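Progress report to the Gadstead Streets Fund
Sidewalk and roadway robots: testing the draft operating rules
Second report, 27 September 2026

Where we are

The grant asks us to say whether the draft rules for street robots can be followed by the people who will have to follow them. Our last report, in February, said we were hopeful. We are less hopeful now, and would sooner tell you at this point than at the end.

The draft has 88 clauses. We have worked through the parts on road position, speed near driveways, stopping, and record keeping. The parts on weather and night running are still to do. Money is on plan and we are not asking for more.

Road position

Clause 10 says the robot must "keep to the margin of the roadway." It doesn't say what the margin is. On a street with a curb and gutter you can at least argue about it: the gutter strip, the first stretch of asphalt past it, or some distance from the curb face. Then the curb bends away into a wide junction and there is no edge close by to measure from. Rokelberg, who supplied the route software, reads the clause one way. Ristić, who wrote the safety case, reads it another. Both think their reading is obvious.
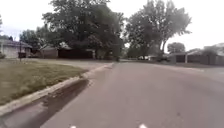

A reviewer at Ristić wrote back on this point that we were making trouble out of a plain word, and that any competent operator knows what a margin is. Perhaps so. We asked for the distance in writing and were sent the same clause again. Until there is a number in it, we can't honestly mark any run as a pass or a fail, and we have stopped trying.

Debris and stopping

The draft tells the robot to stop for "any object on the travel surface." Read strictly, that takes in leaves and twigs, and a robot that obeyed would hardly leave the end of a driveway. Read loosely, it means whatever the maker wants. Hekevel's answer was a size limit of 5 centimeters. We have seen no test results behind that figure and have told them so.

There is also the matter of pale patches in the surface, which are not objects at all but still have to be judged by something. The rule is silent on marks and stains.
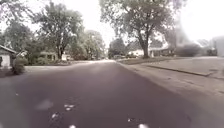 One resident wrote in after our last public notice: "You keep asking if it stops for junk in the road. I'd like to know if it stops for my kid's bike lying at the curb, and who I call when it doesn't." We think that is a better question than most of the ones in the draft. The stopping clause makes no difference between a leaf and a bike, and the contact clause names an office with no phone number.

Record keeping

This part is in better shape. The log format is clear and our operators could fill it in without help. Our complaint is that the form has a box for "clause complied with" and no box for "clause could not be applied" — so every unclear run gets ticked as a good one. Anyone adding up those forms later will get a very nice score.

We would not rely on any compliance rate reported under the present form, including our own from February.

What we have not shown

We have no finding on whether the robots are safe. The grant doesn't cover that, and we mention it only as the summary on the Gadstead web page suggests it does. Please have the wording changed.

Next period

We plan to do the following before the next report:

Finish the weather and night clauses.
Get a written margin distance from Rokelberg and Ristić, or a written refusal.
Ask Hekevel for the tests behind their size limit.
Try a log form with the missing box added, on 2 routes.

One decision is needed from the Fund. If the drafting group won't put a distance into clause 10, we would like to drop road position from the final score and report it separately. We need a yes or no before the next set of runs is booked.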